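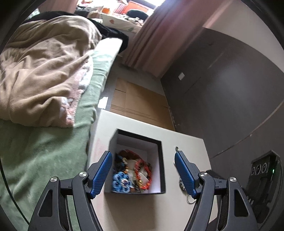
Trunwood students sort out their jewellery, for science

3 min read

TRUNWOOD, July: The Trunwood Secondary robotics club has spent the term on a problem that has defeated most of the population, namely tidying a box of beaded jewellery.

The project, called Momar, pairs 11 students with hand-held grippers and asks them to pick up bracelets and loose strands at home. Recordings of each attempt will be used to train the club's robot arm, which so far has shown a strong preference for picking up nothing.

"We started with wooden blocks and got a bit full of ourselves," said club coordinator Aoife Quinlan. "Then somebody suggested a bracelet. A block stays the same shape when you grab it. A bracelet has its own ideas."

Students have logged 3177 attempts so far, working in bedrooms, kitchens and one very patient grandmother's sunroom. The rules are short: use both fingers of the gripper, take one piece at a time, and no helping with your other hand. The last rule is the one that gets broken.

Year 10 student Aparecida Peixoto holds the club record of four bracelets in a row without a drop. Her advice to newer members is to go in slowly and stop holding your breath.

The club will take Momar to the Pettigrew Student Robotics Challenge in the spring, where the arm will have 48 seconds to move a single bracelet from a box to a tray. Its best time in practice is nearly double that, and the judges have confirmed that the floor does not count as a tray.

Families with unwanted costume jewellery can leave it at the school office. Please keep the good stuff at home.

Recent news
Toltix kit night: what to bring
Pettigrew challenge rules now posted
Woodwork room closed for painting

Comments (3)

Marg: Can it do necklace chains? I have a knot here going back to my wedding.

Dev_P: Proud dad. Still finding beads in the carpet.

Trunwood Robotics: Marg, please give us another year.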